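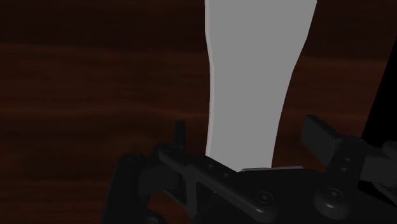 Simulation render: Ghizlane Zaki / Clestton shared workshop

Build it on the screen first, but not for too long

2021-01-02

In our workshop there is an old argument, and every winter it comes back with the cold. One half of the members wants to cut metal and solder wires from the first evening. The other half wants to make the whole robot inside the computer before anybody touches a screwdriver. I belong to the second half, and I have belonged to it long enough to see where we are wrong. I would like to write down my opinion while the workshop is closed and I have no excuse to do something else.

The arm we are building is called Prirkik. The name was given by Struan Kinnear and he refuses to say what it means. It must stand on a bench, take a part from the wood and hold it while a person works with two free hands. This is all. It is not a big ambition, and I think a small ambition is correct for people who meet after their jobs.

My own task is the simulation. In my model the gripper is black, the part is a plain grey slab, and behind them I put a dark brown wood with the grain running across. Hamish Chisholm looked at it over my shoulder and asked why I gave so much care to the wood and none to the slab. It was a fair question. The wood texture came free with the software and I did not make any choice. The slab I drew myself on a Sunday, and I am not an artist. It has the curve of the side and the narrow place in the middle, and for the fingers these are the things which matter.

Hamish does not like simulation. He repaired farm machines for many years and he says a computer has never pinched his thumb. For him this is an argument against computers. When he holds a bracket he knows if it will bend, and I have seen him be right more often than my program. Last February he took one look at a finger link on my screen and told me it would twist under load. I showed him the numbers. He shrugged. We printed the link, and it twisted in exactly the direction he had shown me with his hand.

So why do I still defend my side? The first reason is money. The printed parts and the motors for Prirkik have cost us 800 pounds until now, and that comes from our own pockets. Before I had the model, we were printing a set of fingers, finding that they touched each other when they closed, and printing again. With the model, I threw away 4 designs of finger in one evening and not one gram of plastic was used. I do not know how to say to my friends that this evening was the most useful one of the whole year, because from outside it looked like a woman drinking tea in front of a laptop.

The second reason is the people who cannot come. Maricel Cabrera works nights at the hospital and sees the bench perhaps twice in a month. If the project lives only on the bench, she is a visitor. When it lives also in a file, she opens it at three in the morning, moves the camera down near the gripper, and leaves a message for us that the post on the left side will be in the way. She was correct. A shared workshop is shared only if there is something to share between the evenings, and I feel this more strongly than anything technical.

Now I must be fair against myself. A simulation is very comfortable. Friction is a value in a box, and if the slab slides, you write a bigger value in the box and it stops sliding. I did this. I made the grip perfect by changing the world, when I should have changed the gripper. Heather Lamont found it when she asked me what kind of rubber has such a friction, and I had to answer that probably there is none. She was kind about it. But for 5 weeks we had believed in a grip that did not exist, and Heather had already ordered the pads from Jiston.

There is also the light. On my screen everything is dark and quiet and the grey part is always where I put it. Our real bench stands under a tube lamp that blinks, next to the door, and people leave gloves on it. I have never modelled a glove.

What I would like is a rule, and I will propose it at the first meeting even if I lose. Any part may stay in the computer for two weeks. After this time it must be printed, ugly or not, and Hamish must be allowed to try to break it. Then we write what happened back into the model, including the friction, measured with a spring scale and a ramp like in school. Struan thinks two weeks is too long. Maricel thinks it is too short, and with her nights I understand her.

People who write about home robotics often speak as if the simulation is for the professionals and the bench is for the amateurs, or the opposite. I find both views a little lazy. In the Urquhart club, where I learned, we had no computers good enough for this work and we built slow, heavy machines with much love. I would not go back. But I keep from that place the habit to put my hand on a thing before I say that it is finished, and a render has nothing where I can put my hand.

The heating comes on again in the second week of January. I will bring the file and Hamish will bring the hammer.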